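## 4. Setting Up the Celora Loop Player for Gallery Use

This section covers a two-channel installation with one Celora player and a pair of Bronis wall speakers. For four-channel work, see section 6.

1. Mount both speakers at ear height for a standing visitor. Keep them 2 m apart, measured between the centers of the cabinets.
2. Run speaker cable from each cabinet to the terminals marked A and B. Match the red terminal to the red terminal.

 **Caution:** Do not connect or remove speaker cable while the player is on. A short at the terminals can damage the output stage.

3. Copy the sound files to the card. Files must be 24-bit WAV at 48 kHz. The player ignores folders, so put all files at the top level.
4. Insert the card and switch the player on. The status light blinks while the card is read, then stays green.
5. Press **Menu**, select **Loop**, and set the gap between plays. The default is 9 seconds. A gap of zero gives a continuous loop — check the join by ear before opening.
6. Set the master level to 50. Walk the room, then adjust in small steps.

 **Note:** Hard floors and bare walls raise the apparent level. Set the final level with the room doors in their opening-hours position.

7. Hold **Lock** for 2 seconds to disable the front panel. The settings are kept if power is lost.

If the Saarinen headphone post is fitted, plug it into the rear socket before locking the panel. The wall speakers mute when the post is in use.

For works shown with a screen, connect the Brosholm sync cable now. The player starts each loop on the signal from the screen — the gap set in step 5 is then ignored.

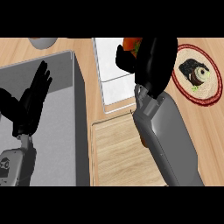

### 4.1 Daily Start and Shutdown

1. Switch on the screen first, if one is used, then the player.
2. Confirm that the status light is green.
3. At closing, switch off the player before cutting power to the room.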